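Number of demonstrations required for a single pick-up task in simulation

Posted by Kiri Partington in Teaching and Demonstration

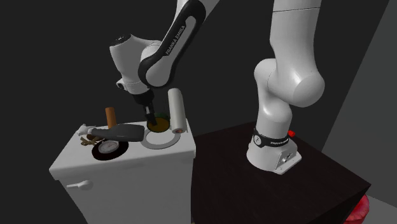
How many remote-control demonstrations should be recorded before training is attempted on one task, namely lifting a bowl from a cabinet top crowded with other objects? Our department has recorded 7 to date, all by the same operator.

Kohei Iwasaki
Seven demonstrations are sufficient to confirm that recording and playback function correctly, but they are too few for training. At Rulau we recorded 379 for a comparable task, divided between two operators. The starting position of the bowl should be changed for each recording — otherwise the arm will learn one path and repeat it wherever the bowl is placed. The neighboring objects should be moved as well. Attempts in which the operator hesitates for a long period before closing the fingers should be removed from the set or recorded again.

Prasert Yensuk
It depends on the task. More is generally better.

Sang Đặng
I agree with Mr. Iwasaki regarding variation, and would add a point on the grasp itself. Operators should be given written instructions stating which part of the rim is to be held and from which direction the hand is to approach. Where two operators use different grasps, the trained arm may settle between them and close on nothing. Our office adopted a single grasp per object in January, and new operators complete six practice attempts before their recordings are accepted. Guiding the arm by hand is not available in simulation, so the choice of controller deserves attention — a keyboard produces uneven motion, and we no longer accept recordings made with one.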